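케틱(Ketik) 포럼 > 장비 관리 > 핸드 그리퍼
제목: 017 오른손, 니트만 집으면 손가락이 밀립니다 (정비 기록 겸 질문)

손끝정비
2024년 4월 3일
안녕하세요, 늘 눈팅만 하다가 처음으로 길게 써 봅니다. 저희 팀은 손에 들고 쓰는 Sillov 그리퍼를 좌우 한 벌로 쓰고 있고, 저는 그중 017번 오른손을 맡아서 닦고 조이고 하는 사람입니다. 왼손은 옆자리 Gifty Asamoah 님이 봐 주시는데 그쪽은 얌전해요. 말썽은 꼭 제 쪽에서 나더라고요 ㅠㅠ

증상부터 적겠습니다. 수건이나 면 티셔츠는 잘 집습니다. 그런데 두꺼운 니트를 집어서 들어 올리면, 천은 물려 있는데 노란 손가락 두 개가 아주 조금씩 어긋나는 느낌이 손에 옵니다. 떨어뜨리는 건 아니에요. 다만 방아쇠를 놓았다가 다시 쥐면 끝이 처음 자리로 딱 돌아오지 않고 살짝 뻑뻑합니다. 집은 횟수는 기록지로 2000회를 넘겼고, 손가락은 한 번도 바꾼 적이 없습니다.

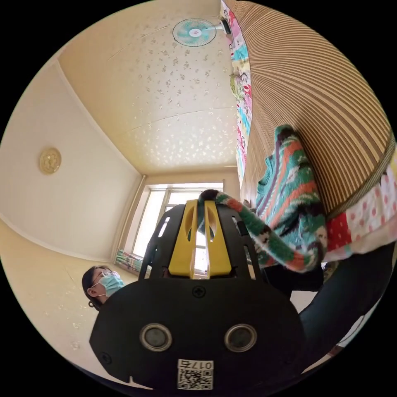 사진: Apinya Siriwan

지금까지 해 본 것도 적어 둘게요. 손가락 사이와 가운데 길쭉한 구멍에 낀 보풀을 마른 솔로 털었고, 옆쪽 검은 프레임의 홈도 면봉으로 한 번 훑었습니다 (보풀이 생각보다 많이 나와서 좀 부끄러웠어요). 앞판 위쪽 가운데 십자 나사도 드라이버를 대 봤는데 풀려 있지는 않았습니다. 렌즈는 극세사 천으로만 닦았고요. 이 정도 했는데도 뻑뻑함이 남아 있으니, 이제 손가락을 갈아야 하는지 아니면 안쪽 레일을 열어 봐야 하는지 여쭙고 싶습니다. 열어 보는 건 솔직히 겁이 납니다.

보풀전문
정성스러운 글 잘 읽었습니다, 반갑습니다! 저도 작년 8월에 똑같은 일로 한참 고생했던 터라 그냥 지나칠 수가 없네요. 제 경우엔 레일 안쪽에 말려 들어간 털실 한 가닥이었어요. 겉에서는 전혀 안 보이고, 손가락을 끝까지 벌린 다음 손전등을 비스듬히 비춰야 겨우 보입니다. 핀셋으로 살살 당기니까 쭉 나오는데 어찌나 시원하던지요.

그러니 뜯기 전에 먼저 벌려 놓고 비춰 보세요. 니트 작업을 하는 날은 50번 집을 때마다 한 번씩 솔질을 해 주시면 훨씬 편합니다. 귀찮아 보여도 물 한 모금 마시는 김에 하면 금방이에요.

gallagher
보풀전문 님 말씀에 대체로 공감하는데, 50번마다는 좀 지나치다고 봅니다. 솔질을 너무 자주 하면 오히려 털을 홈 안쪽으로 밀어 넣게 됩니다. 저희는 옷 종류를 바꿀 때만 하고 그걸로 충분했어요. 솔 대신 작은 블로어로 안에서 바깥으로 부는 쪽을 권합니다.

그리고 사진을 보면 017 라벨이 판 맨 아래쪽에 붙어 있는데, 저희는 그 QR 라벨 위에 투명 테이프를 덧붙여 둡니다. 손이 자주 닿는 데라 모서리부터 일어나더라고요. 질문하고는 상관없지만 생각난 김에 적어 봅니다.

손끝정비
두 분 다 감사합니다. 빨리 답 주셔서 깜짝 놀랐어요. 점심 먹고 손전등부터 비춰 보겠습니다. 조금 다른 각도로 찍은 사진도 하나 있어서 올립니다. 이쪽이 앞판 나사가 더 잘 보여서 도움이 될까 싶어요.
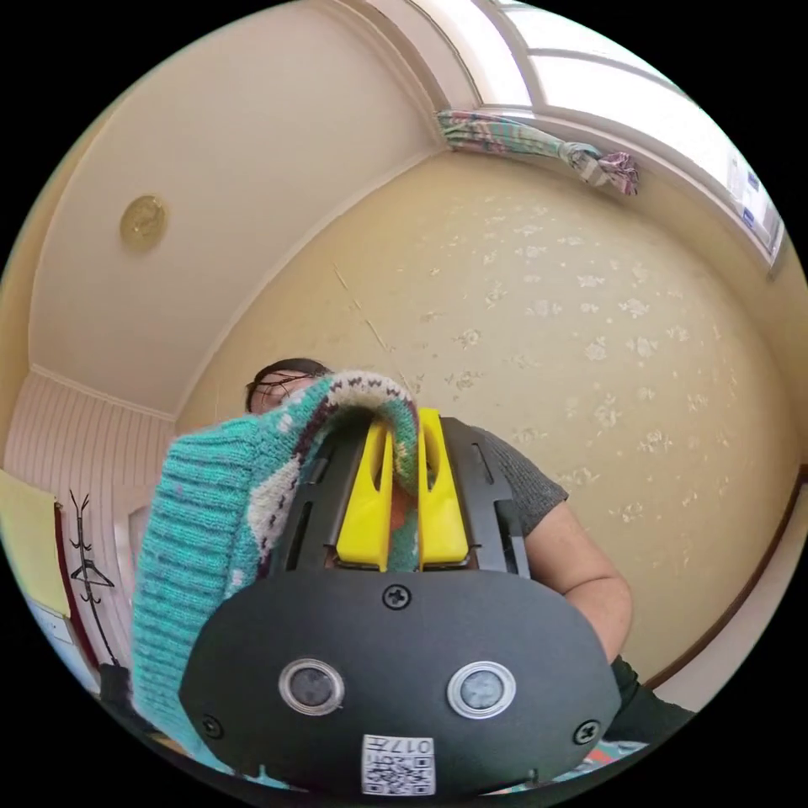
니트를 문 017번, 앞판 나사와 렌즈가 보이는 각도

포햄아재
안녕하세요, Forham 거치대 쪽 글에 주로 출몰하는 사람입니다. 두 번째 사진 보고 한마디 거들고 싶어서요. 왼쪽 손가락이 오른쪽보다 조금 낮고 가운데로 기울어 보이지 않나요? 저는 이게 원인 같습니다. 손가락 뿌리 쪽이 덜 끼워졌거나, 두꺼운 천을 오래 물다 보니 한쪽만 휘었거나 둘 중 하나일 거예요. 저라면 손가락부터 빼서 다시 끼웁니다.

gallagher
포햄아재 님, 그건 조심해서 봐야 합니다. 광각이라 벽도 휘고 천장 몰딩도 휘어 보이는 사진인데 손가락 기울기를 사진으로 판단하는 건 무리예요. 게다가 사이에 니트가 접혀서 물려 있으니 한쪽이 밀려 보이는 게 당연할 수도 있고요. 빈손으로 꼭 닫은 다음 끝을 자로 재 보는 게 먼저입니다. 저희 기준은 끝 높이 차이 2 mm까지는 그냥 쓰고, 넘으면 손가락을 한 벌로 같이 바꿉니다.

포햄아재
허허, 사진으로 단정한 건 제가 성급했네요. 그래도 뿌리 쪽 유격은 꼭 확인해 보시라는 말은 거두지 않겠습니다. 빈손일 때는 멀쩡하다가 힘이 걸려야 벌어지는 경우를 여러 번 봤어요. 재실 때 빈손으로 한 번, 두꺼운 천을 물고 한 번, 이렇게 재 보시면 저하고 gallagher 님 중에 누가 밥을 살지도 정해지겠지요 ㅎㅎ

보풀전문
저는 렌즈 얘기를 조금 하고 싶어요. 두 번째 사진에서 왼쪽 렌즈는 까맣고 반들반들한데 오른쪽은 좀 회색으로 보이잖아요. 밝은 창이 비친 건지 손기름 막이 낀 건지 사진만으로는 모르겠는데, 저는 이런 때 꼭 두 쪽을 번갈아 손바닥으로 가리고 다시 봅니다. 가렸는데도 뿌옇다면 닦아야 하고, 까맣게 돌아오면 그냥 두셔도 돼요. 은색 테두리 안쪽 구석에 섬유 먼지가 잘 고이니까 거기도 한 번 봐 주세요.

Gifty Asamoah
왼손 담당입니다. 제 이름이 본문에 있길래 구경 왔다가 댓글까지 쓰네요. 왼손이 얌전한 데는 비결이 하나 있는데, 저는 끝나면 손가락을 꼭 벌린 채로 보관합니다. 오른손은 늘 닫힌 채 서랍에 누워 있던데요, 손끝정비 님... 어느 쪽이 맞는지 설명서에는 안 나와 있으니 제 습관이 맞다고 우기지는 않겠습니다. 그래도 한 달만 바꿔서 해 보시면 어떨까요?

손가락 여분은 선반 63번 상자에 한 벌 남아 있어요. 쓰시면 대장에 적어만 주세요.

gallagher
보관은 저도 벌려 두는 쪽에 한 표입니다. 이건 의견이 모이네요.

손끝정비
결과 보고드립니다! 댓글 순서대로 다 해 봤어요.

손전등을 비추니까 정말로 왼쪽 레일 안쪽에 실이 감겨 있었습니다. 색이 청록색이라 어느 스웨터에서 나온 건지 바로 알겠더군요. 핀셋으로 빼냈더니 뻑뻑한 느낌은 거의 사라졌습니다. 보풀전문 님 만세입니다.

빈손으로 닫고 잰 끝 높이는 차이가 거의 없었는데, 같은 니트를 물고 재니까 왼쪽이 정확히 2 mm 내려가 있었습니다. 하필 딱 경계선이라 밥은 두 분이 나눠 내셔야 할 것 같아요 ㅎㅎ 뿌리를 눌러 보니 왼쪽에 미세한 유격도 있습니다. 판 아래쪽 좌우 나사도 만져 봤는데 왼쪽이 반의반 바퀴쯤 돌아갔어요. 이게 손가락 유격하고 관계가 있는지는 모르겠습니다.

렌즈는 손으로 가리니 오른쪽도 까맣게 돌아와서 닦지 않았습니다.

포햄아재
앞판 나사와 손가락 유격은 따로 보시는 게 좋겠습니다. 나사 고정제는 바르지 마세요. 나중에 판을 열 일이 생기면 십자 홈이 다 뭉개집니다.

gallagher
저는 약한 걸로 아주 조금은 바릅니다. 종일 흔들리는 기계인데 맨나사로 두면 또 풀려요. 플라스틱에 안 묻게만 하시면 됩니다. 손가락은 경계값이니 저라면 바꾸겠습니다.

손끝정비
나사는 일단 고정제 없이 조이고 펜으로 표시선을 그어 두었습니다. 선이 어긋나 있으면 그때 gallagher 님 방식으로 갈아타 볼게요. 손가락은 63번 상자에서 꺼내 와서 내일 아침에 한 벌 다 바꿀 예정이고, 오늘은 벌려서 서랍에 넣었습니다. Gifty 님, 대장에도 적었어요!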